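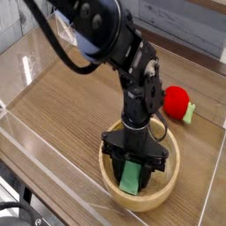
A wooden bowl with a piece of green in it.

I want to defend the wooden bowl. I know it is not a great cause. But in the last years I read many articles about how a home must be organized, and in almost all of them the bowl is the enemy. They say a bowl on the table collects things. The advice is to remove it and buy a set of boxes with labels.

I followed this advice once. In November, two years ago, I bought a system of boxes from Plastia, transparent, with lids which close on four sides. For one evening I was very happy. Each kind of thing had its box, and every box had its name. After this, the real life of the apartment continued, and I learned that I do not open a lid to put away one rubber band. I leave the rubber band on the table, beside the box. By the end of winter the boxes were tidy inside, and the table was covered.

A bowl has no lid, so it asks for only one movement. You hold the thing over it and open your hand. A child of two can do it, and a tired adult at eleven in the evening can do it too. I believe that most questions of tidiness are questions of how many movements we ask from a tired person, and the people who design storage seem to be always rested.
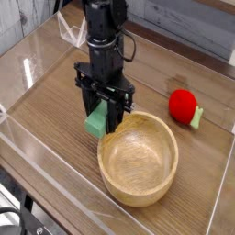 Red apple on the table, green block over the bowl.

The second complaint is that a bowl mixes everything. It is true. In my bowl there are at this moment keys, a pencil, a button, and a small screw from a lamp of the firm Pasetti, which I will certainly need one day. I do not find this mixture ugly. I can see all of it with one look, and if I cannot find something, I turn the bowl over on the table and find it. With the boxes I had to remember first which name I had given to the thing. Is a button "sewing" or "small parts"? I lost more time with this question than with any search.

A limit is of course necessary. My rule is that when the bowl is full to the rim, it must be emptied the same day, and what has no other place in the home goes away. The size of the bowl makes the decision for me. A cabinet does not do this work. My neighbors have a very large one from Drutorora, and they tell me themselves that they do not know what is on the lower shelves.

About the material I have a strong opinion. I prefer wood, pale and without decoration. A metal bowl makes noise when the keys fall in, and glass makes me nervous. Wood receives things quietly. An empty wooden bowl is also pleasant to look at, with the lines of the grain inside, and I cannot say this about an empty plastic box. I paid 298 for mine at Zervas, a shop which sells kitchen things, and it was too much. The complete set of boxes had cost 870, so I allow myself to call the bowl a saving.

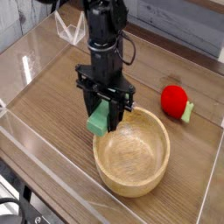 The apple with its leaf, outside the bowl.

I admit there are things which do not belong in a bowl. Documents do not, and medicines do not. Toys are a more difficult case. A soft toy can lie in a bowl very well, but it takes the space of twenty smaller things, and in my experience it comes out again after a few minutes. I have stopped to fight about this. One plush fruit on a table is not disorder. I would even say that a table where no object is ever permitted to lie looks to me like a table in a shop, and I do not want to eat my breakfast there.

The boxes are now under the bed. I keep winter gloves in one of them, and it is a good box for gloves.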